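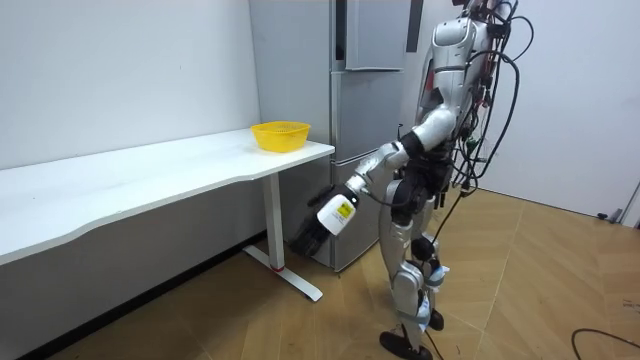
Fridge at the end of the desk, spills on the desk, how do you all handle this??
We moved into a shared workroom in May and the only spot for the refrigerator was right up against the end of the long white desk. So now the desk is where everything lands. Stuff coming out, stuff going in, lunch, the mail, you name it. I've got it down to a bare top with one yellow mesh basket near the rounded corner, by the fridge, and the rule is anything in a bottle goes in the basket or in the fridge, period. White plastic bottles with the yellow labels included, those were the worst for wandering off. Works ok for maybe two days and then people start lining things up along the edge again.

So three things, sorry if this is long, typing on a break.

First, the gap. There's a space between the end of the desk and the lower front of the fridge. Things go down it. Caps, pens, a whole sandwich bag once. Do I close it up or leave it? The desk can slide but it's heavy and the curved front edge means it doesn't sit square to anything.

Second, the basket. It's shallow with mesh sides, the kind with a lattice pattern. Tall bottles tip over when you bump the desk. I like that you can see whats in it. Deeper basket? Two baskets? Something with dividers?

Third, rings. The top is plain white and every drip shows. Soap and water gets most of it, but coffee leaves a tan shadow. Don't want to scratch the finish.

Budget is small, 19 dollars left in the supply envelope until the next round. There are 4 of us using the room regular, plus whoever comes through. Not looking to rebuild the place.

Florêncio Bastos
posted 7/10/24

Huttunen

Leave the gap. Do NOT shove the desk up against the fridge. The door needs room to swing and the thing needs air, check the booklet for how much on which sides, every model is different. I had mine jammed in tight at the old apartment and the door would only open halfway, couldn't get the crisper drawer out at all. Had to walk the whole fridge forward every time I wanted to clean. Dumb.

What you want is something on the desk end so stuff can't roll off. I used a strip of that soft foam edging, the stuff for baby proofing coffee tables. Stick it on TOP of the surface, right at the end, so it makes a little lip. On a rounded corner it bends fine if you warm it with your hands first. Cut it long, trim after. Clean the desk with rubbing alcohol on a rag before you stick it or it'll peel up in a week (test the alcohol someplace hidden first, some finishes don't like it). Mine has been on two years, one end is lifting a bit, whatever.

For the floor part, get a cheap boot tray and slide it in the gap. Now whatever falls lands in the tray and you pull it out once a week. Way better than going in with a yardstick and a flashlight. Measure first, I bought one too wide and had to take it back.

Coffee shadow — baking soda and a little water, make a paste, leave it a few minutes, wipe with a soft cloth. No scrubbing. The melamine sponges work too but they are a very fine abrasive so on a glossy top they'll leave a dull patch. Ask me how I know. If the top is matte you probably won't see it but still go easy.

Basket, no opinion. Put a heavy thing in it.

Jovard

get a bin with a lid and be done with it

Dridham

Disagree on the lid. Put a lid on it and people set things on the lid. We did this at our place and in a week there was a second pile on top of the first pile.

Keep the shallow basket, it's the right idea, it just has the wrong things in it. Sort by height. Short stuff in the basket, tall bottles someplace else. Fridge door shelf if it's a drink or a sauce. If it's a cleaner or anything you wouldn't eat, it shouldn't be sitting with the food at all, and not in the fridge either. You didn't say what's in the yellow label bottles. If that's a cleaner or some kind of supplies, get it off that desk, put it under a sink or on a shelf clear across the room. Especially with visitors coming through who don't know what's what.

For tipping: put a square of rubber shelf liner in the bottom of the basket, and another square UNDER the basket. The top one stops bottles sliding, the bottom one stops the basket sliding. One roll does both and you'll have plenty left over. Grab the grippy waffle kind, the smooth kind does nothing. If bottles still fall, cut down a cardboard six-pack carrier and drop it in. Free dividers. Looks a little sad but it works, and when it gets soggy you toss it.

On people lining things up on the edge, move the basket. You said it's near the corner by the fridge, that's good for stuff coming out of the fridge but it's a bad spot if folks sit down at the far end. They won't get up and walk the length of a desk to put a bottle away. I'd try a second basket down at the other end, same kind, different color, and empty both at the end of the day. Whoever leaves last does it. Don't make a chart. We made a chart.

Also agree with Huttunen on the gap and the tray. Unplug before you go poking around under there with anything wet.

Cost if you care: liner and a second basket should both fit in your 19 dollars if you go to the dollar store and not the container place. Foam edging maybe next round.

Florêncio Bastos

Ok thanks, this helps a lot. Doing the liner today, there's a roll in the closet I forgot we had. Boot tray too if I can find a narrow one. Yes the top is kind of glossy so skipping the sponge, will try the paste.

Dridham you're right about the labels, I'm going to go thru every bottle and read them, anything that isn't food is going on the high shelf by the door. Second basket is a maybe, have to see what the others say.

Huttunen how wide was the foam strip you used? The one I'm looking at is pretty chunky, worried I'll be leaning my wrist on it all day.

Huttunen

The narrow one, comes in a coil. You're only putting it on the short end so your wrist won't be anywhere near it. Don't run it along the front.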